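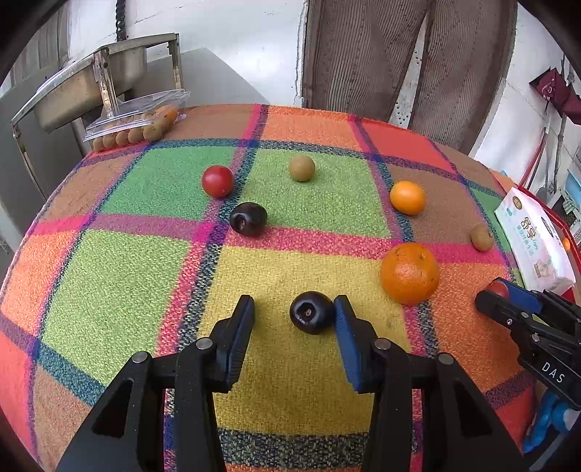

plums, oranges, one tomato that thinks it's invited. table cloth is the loud one

Right. Thread about fruit and a blanket. Mute me now if you came for the cycling

So the cloth. It's a blanket really, thick woven thing, big squares – yellow, lime, orange, brown, red, with magenta and navy and teal stripes running between. Bought it in February off a stall in Ustska for 7 quid. Seven! It has been on that round table ever since

Marcelino Figueiredo (upstairs, opinions) says it makes his teeth hurt. Marcelino eats at this table three nights a week so his teeth are clearly fine

Reason for the fruit being out: I'm sorting it. I do this every Thursday now. Everything comes out of the bowl, gets spread on the cloth, gets a look and a squeeze, goes back in or goes in the pan

Started doing it after The Peach. Those who know, know. Bottom of the bowl, a whole week, in August. We don't talk about the peach

Ok so plums first. The dark purple ones. I do the thumb test near the stem end, a bit of give = eat today, no give = windowsill, thumb goes in = jam

Do NOT put plums in the fridge hard. They just go sulky and woolly and never get there. Learnt this from Priit Kivi who has an actual tree and gives me actual bags of them

Priit's count for this year is 174 off one tree, he writes it on the shed door in pencil. Last year was 101. He's unbearable about it

Tomato. Yes I know. It lives with the fruit becuase the fridge ruins them and I've got one bowl. If you want to send me a second bowl my birthday is soon

Also a tomato next to hard plums brings them on a bit, or I've decided it does. Might just be time passing

Oranges. Big one is for juice, small mandarin is for my coat pocket. Have found mandarins in that coat from previous winters. Geological

How I choose an orange if anyone cares: heavy for its size. That's it, that's the method. The colour tells you nothing, the dimples tell you nothing, pick up two and keep the heavy one

Now the wee brown round ones. Had a few people ask last time. I've been calling them longans, if I've got that wrong someone will be along. Thin shell, pinch it near the stalk end and it cracks, see-through flesh inside, shiny black stone. Don't eat the stone

Taste = a grape that's been near some honey. Lychee's quieter cousin. I got a bag from Maes on the corner, they had them next to the ginger for 74p a handful. The handful is hers not yours, choose the tall girl on the till, bigger hands

They don't keep long once they're warm. Fridge, paper bag, eat them in front of the telly. Shells go everywhere, do it over a plate. I did not do it over a plate

Wet wipes: essential. Pack stays by the table the whole time. Plum juice on a magenta stripe you'd never see, plum juice on a yellow square you see for ever

If you do get it on the yellow – cold water straight away, dab dont rub, then ordinary washing up liquid, leave it ten mins, cold again. Hot water sets it. Ask me about the corner by the radiator

Someone's asked does the whole blanket go in the wash. Yes, 30, on its own, the first time the red came out like a crime. Fine since. Takes two days to dry because it weighs as much as a dog

And yes it slides on a round table. I've got one of those rubbery mesh things underneath, the drawer liner stuff, from Goduvar. Cut it in a circle, badly

Right the jam bit, quick, I've got a bus

Soft plums, halve, stones out. Half their weight in sugar, I know the proper people say more, I like it sharp. Squeeze of the big orange and a bit of the peel. Low till it slumps then up till it spits

Cold saucer in the freezer for the wrinkle test. Push it with a finger, if it wrinkles it's done. If it runs, five more minutes and look again

With that little sugar it's a fridge jam, eat it in a couple of weeks. Do not put it in a cupboard and then write to me

Jars are whatever's under the sink. Mostly old Ernberg gherkin ones and no the lids never stop smelling of gherkin. Plum and gherkin isn't terrible

Marcelino has just come down to say he can smell sugar. Told him there's nothing on yet. He's sat down anyway

Firm ones to the windowsill, longans in the fridge, tomato's going on toast with too much salt. Mandarin in pocket

Bus in four minutes, can't find the other shoe. Will post jam tonight if it sets, if it doesn't it's sauce and that was always the plan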